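Hamell Wall Tile Adhesive, Ready Mixed

Item group: Adhesives and Grouts
Made by Sterkoner

Hamell is a white, ready-mixed adhesive for fixing ceramic and mosaic tile to indoor walls. It comes in a resealable tub and needs no water. Apply with a notched trowel, press the tile in and wipe off any excess while it is soft.

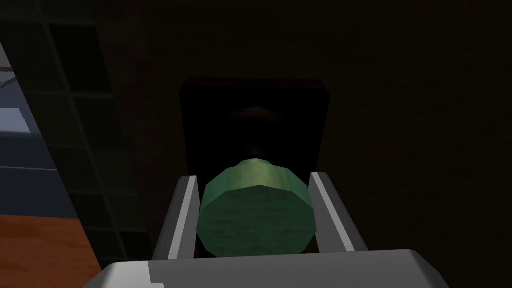
Grout color is ordered separately. Barrera grout comes in white, sand, slate and black. Most customers with pale tile pick white or sand. With a dark tiled wall like the one on the left, slate or black keeps the joints quiet -- white will outline every tile. Orysia Pasichnyk at the trade counter can mail sample sticks.

Working time is 41 minutes at room temperature. Leave tile overnight before grouting. Not for floors, pools or outdoor use.
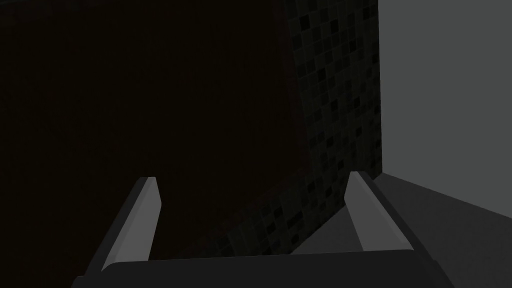
Mosaic tiling along the edge of a dark surface.

Sheet mosaics need a thinner bed than large tile -- use the small-notch trowel so adhesive does not push up through the joints. Cut the backing mesh with a utility knife.

Tub sizes: small, large
Full pallet: 84 large tubs
Trowel: sold separately
Storage: keep from freezing

Pallet orders go through Heriberto Lozano in the Zellisach warehouse. Opened tubs cannot be returned.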